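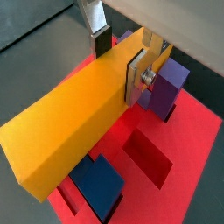

Flotwood 교구실에서 대여용 블록의 분류 기준을 개정하고자 하오니 회원 여러분의 의견을 요청드립니다. 현행 기준은 색상별 보관이나, 반납 검수 시 길이가 다른 동색 블록이 한 칸에 섞이는 사례가 계속되고 있습니다. 이에 형태별 보관으로 전환하는 안을 검토하고 있습니다. 예를 들어 노란빛이 도는 주황색의 긴 직육면체 블록은 '장형' 칸에, 빨간 판 위에 세워진 진보라색 블록은 '입형' 칸에 두는 방식입니다. 보라색 블록은 아래쪽이 단을 이루거나 ㄱ자로 꺾인 형태일 수 있어 별도 칸이 필요한지도 함께 여쭙니다. 대상 수량은 138점입니다.
작성자: Flotwood_교구실

커뮤니티 > 교구 관리 > 보관 및 분류 > 블록류

게시판 내 검색 검색어를 입력하십시오 전체 제목 본문

Lidotton_대여담당
형태별 전환에 동의합니다. 본 기관은 블록류를 거의 3,000점 보유하고 있으며, 6월부터 길이를 우선 기준으로 적용하고 있습니다. 다만 '입형'이라는 명칭은 재검토가 필요하다고 판단됩니다. 세워 놓은 상태는 배치에 해당하며, 같은 블록을 눕히면 장형과 구별할 근거가 없습니다.

salomis_archive
반대 의견을 제출합니다. 유아 이용자가 직접 정리하는 공간에서는 색상 기준이 유지되어야 합니다. 형태별로 전환하였던 당시 본 기관에서는 정리 시간이 늘어났고, 결국 직원이 다시 분류하였습니다. 검수 편의만을 이유로 기준을 변경하는 것은 적절하지 않습니다.

Flotwood_교구실
두 분의 의견에 감사드립니다. '입형'은 삭제하고 '장형', '단형', '굴곡형'의 3개 칸으로 수정하겠습니다. Salomis 측에서 지적하신 사항과 관련하여, 본 교구실의 정리는 전량 직원이 담당하고 있음을 알려드립니다.

Lund자료실
재질에 관하여 한 가지 문의드립니다. 노란 블록의 표면이 무광이면서 약간 반투명해 보입니다. 불투명 블록과 같은 칸에 보관하실 예정인지요. 본 자료실에서는 반투명 제품의 표면 흠집 민원이 있어 칸막이에 부직포를 덧대었습니다. 비용은 칸당 3,000원이었습니다.

Flotwood_교구실
재질 구분은 이번 개정안에 포함되어 있지 않습니다. 부직포 적용은 예산 확인 후 별도로 검토하겠습니다.

salomis_archive
직원이 전담하는 조건이라면 형태별 보관 자체에 대한 반대는 철회합니다. 그러나 칸 표지에 색상 표시를 병기할 것을 권고드립니다. 임시 근무자의 경우 '굴곡형'이라는 용어만으로는 판단이 어렵습니다.

Lidotton_대여담당
색상 병기에는 찬성하지 않습니다. 두 기준이 한 표지에 있으면 혼동이 발생합니다. 실물 윤곽선을 그려 부착하는 방식이 보다 명확합니다.

Flotwood_교구실
윤곽선 표지를 우선 적용하고, 색상 병기 여부는 다음 반납 검수 결과를 확인한 뒤 본 게시글에 공지하겠습니다.

본 사이트는 이용 환경 개선을 위하여 쿠키를 사용합니다. 동의 설정 변경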